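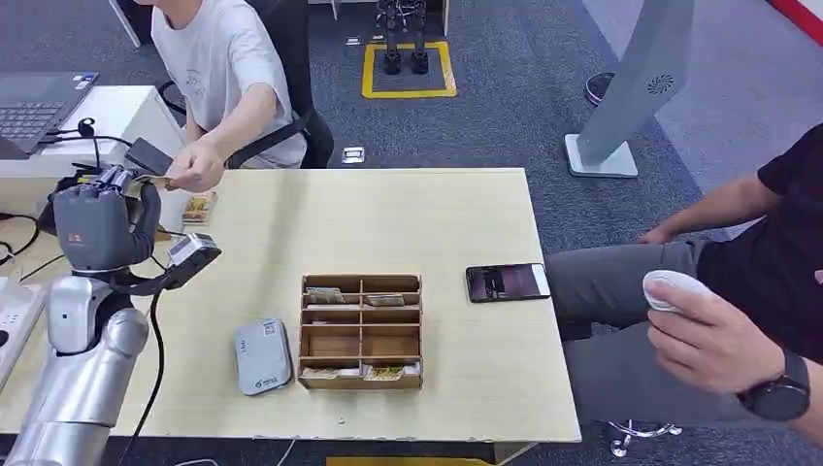 Old library cards to stop working, eventually

April 16, 2026

The green paper library card, which has survived a flood, two changes of logo and the arrival of the internet, is being retired. Holders have until the end of term to swap it for a plastic one. The same was said last year, but this time there is a poster.

Of the 2,995 cards on the register when the swap opened in March, 2,731 have been exchanged. The rest belong to people who have moved away, people who have lost the card and hope it won't come up, and a stubborn group who say the green one fits their wallet better. It does. The new cards, printed by Plastimico, are the size of a bank card and a shade thicker, and the first batch would not go into the slot on the photocopier. The slot has been filed down.

Swapping takes a few minutes at the front desk. Bring the old card and something with your current address on it. A gas bill will do, as will a council letter. A birthday card from an aunt was offered in the first week and was turned down after some discussion.
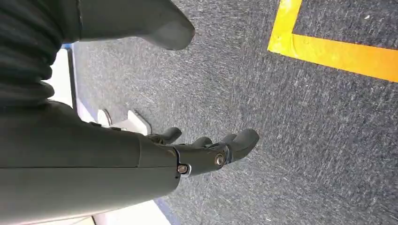
Wurneva Public Library – Membership and Lending

Anyone who swaps before the deadline will have their fines wiped, however large. The largest so far was for a guide to keeping geese, borrowed by a reader who has since given up geese. The book came back in good order apart from the chapter on fencing, which had plainly been consulted outdoors.

The fines offer has been more popular than the cards. It has brought 375 missing books back to the shelves, among them three copies of the same Italian phrasebook, returned on the same morning by three people who said they didn't know one another. Also returned were a road atlas showing a bypass that was never built, and a cookery book belonging to the library in Sleiman, with which we have been in polite correspondence.

"I had the card in a coat I don't wear," said Agnese Kazlauskienė, a member for longer than the computer can confirm. She was pleased with the new one but asked why the number had to be so long. Her old number had four digits and she knew it by heart. The new one has thirteen, and she has no plans to learn it.

Readers at the Ulomach branch should note that the desk there closes for lunch, and that lunch has moved. It now starts at half past twelve. Cards for Ulomach members can also be collected from the main building, though not the other way round, for reasons to do with the van.

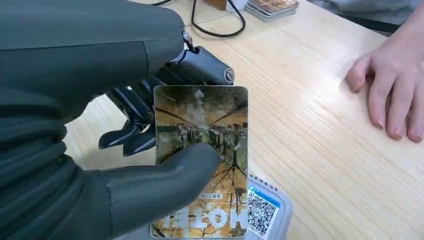
A card, close up.

Children's cards are not affected and will stay orange. Reservations already made on an old card will carry over, with one exception: anyone waiting for the second volume of the county history should ask again at the desk, where the list has been mislaid. Old cards can be kept as a souvenir once they have been stamped. The stamp says CANCELLED and is rather bigger than the card.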